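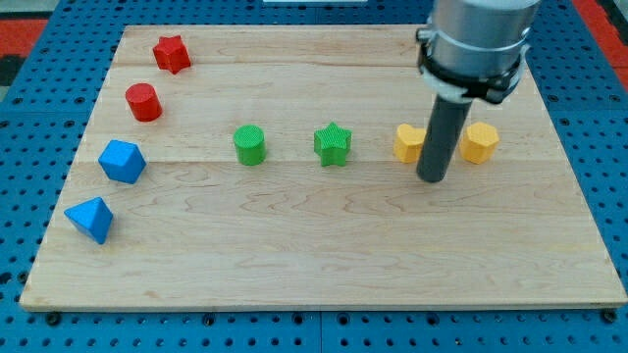

La tabla de apoyo Gruneck es una superficie de arce encolado para trabajar con piezas pequeñas: bloques de geometría, fichas de clasificación, letras sueltas. Se vende sola o con el juego de bloques de colores Fullau. Es de tono claro, casi crema, con una veta marrón muy tenue y ondulada, y las uniones entre los listones quedan a la vista. Sobre ese fondo se distinguen bien los colores del juego, incluso el amarillo del corazón y del prisma hexagonal, que en una mesa de pino barnizado suelen perderse. La tabla se puede usar sobre una mesa corriente o sobre un panel perforado como el azul.

29 de junio de 2018
Por Nidia Ríos

Material y acabado

Los listones se encolan de canto y después se cepilla la pieza entera. El acabado es aceite incoloro aplicado en 2 manos. No lleva barniz, de modo que la superficie queda mate y no refleja la luz de las lámparas de techo. Con el uso la madera se oscurece un poco, primero por la cara superior. Quien compre una segunda tabla para ponerla junto a la primera notará la diferencia de tono durante los primeros meses.

El canto está lijado y sin moldura. Dos tablas puestas una al lado de la otra quedan a la misma altura, pero no traen ningún sistema de unión.

El juego de bloques

Los bloques Fullau combinan figuras sencillas, como el cilindro, con otras que dan más trabajo al nombrarlas o al encajarlas, como la estrella de cinco puntas. Algunas figuras se repiten en más de un color: hay cilindro rojo y cilindro verde, y lo mismo ocurre con la estrella. Así se puede ordenar primero por forma y luego por color con las mismas piezas. También entra una pirámide azul.

La textura fina de las caras ayuda a sujetar las piezas con los dedos. El polvo de tiza se mete en ella y hay que sacarlo con un cepillo de cerdas blandas; el paño no alcanza.

Los bloques son pequeños y no se recomiendan para menores de 3 años.

Limpieza y conservación

Paño apenas húmedo, en el sentido de la veta, y secar enseguida. No sumergir la tabla ni dejarla de pie contra un radiador. Si la superficie se siente áspera, basta una lija de grano muy fino y una mano de aceite nueva. Las manchas de rotulador salen mal y a veces dejan sombra aun después de lijar.

Para guardarla, en plano. Las tablas que se devuelven por curvatura casi siempre han pasado el verano apoyadas en una pared.

Pedidos y repuestos

Referencia de la tabla sola: 905. Referencia de la tabla con bloques: 93. La distribución la lleva Vendico; los pedidos para colegios y ludotecas se tramitan con Marisol Restrepo, en la misma casa. Las piezas sueltas se piden indicando forma y color.

La versión anterior, que salía con la marca Sriwong, tenía el canto redondeado y se dejó de servir en diciembre. Los bloques son los mismos y sirven para las dos tablas. De aquella versión ya no quedan existencias, aunque se siguen atendiendo las consultas sobre su mantenimiento.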